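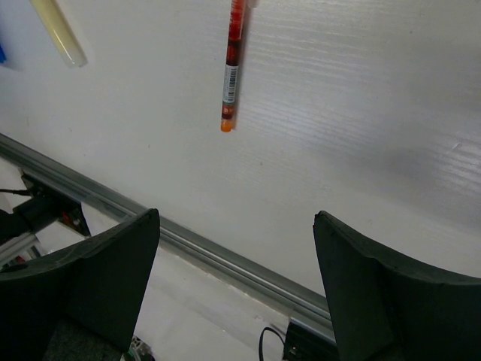 ## Grindora 70 Classroom and Office Table

The Grindora 70 is a fixed-height work table for schools, libraries and shared offices. It is sold through the Clotex institutional catalog and may be ordered singly or in sets. The table has a smooth white writing surface, a four-leg steel frame and leveling feet. It is delivered flat and assembled on site with the tools supplied.

### Intended use

The table is intended for indoor use in dry rooms. It is suitable for writing, drawing, reading, light craft work and the use of portable computers. It should not be used as a workbench, a step or a support for heavy machinery. Customers who require a surface for laboratory chemicals should refer to the Valentini range, which has a separate specification and warranty.

### Specifications

| Item | Detail |
|---|---|
| Catalog number | 881 |
| Top | White, matte finish, rounded corners |
| Height | 70 cm |
| Frame | Powder-coated steel, light gray |
| Feet | Adjustable, non-marking |
| Assembly | Two persons recommended |
| Warranty | 5 years on frame, two years on top |

A taller version is listed under catalog number 594. It uses the same top and the same fittings – only the legs differ. Leg sets may be bought separately by customers who wish to convert existing tables.

### Surface care

Wipe the top with a soft cloth dampened with water and a small amount of mild soap, then dry it. Scouring powders and abrasive pads will dull the finish and are not covered by the warranty.

Ink from ballpoint and gel pens should be removed on the same day where possible. Apply rubbing alcohol to a white cloth, blot the mark, and rinse the area with clean water. Adhesive from glue sticks can usually be softened with warm water and lifted with a plastic scraper. Permanent marker may leave a faint stain on older tops even after cleaning.

Hot cups and pans should be placed on a mat.

### Assembly and placement

Place the top face down on a clean blanket. Attach each leg loosely, check that all four are square, and then tighten the bolts in diagonal order. Turn the table upright with a second person and adjust the feet until it stands level. Bolts should be checked again after the first month of use and once each school year.

Tables may be placed edge to edge. Linking clips made by Goltier fit the frame and are sold in pairs. They are recommended wherever tables are arranged in long rows.

### Ordering and delivery

Orders from schools and public bodies are accepted by purchase order. Orders for the summer delivery period should be received by the end of March. Deliveries are made to a ground-floor entrance unless another arrangement has been confirmed in writing, and a charge applies for upper floors without an elevator.

Damaged or missing parts should be reported with the number printed on the carton label. Replacement feet, bolts and edge caps are kept in stock.

Institutional orders: Yasaman Akbari, Clotex Furniture Sales

Parts and warranty: Negin Parsa, Clotex Customer Service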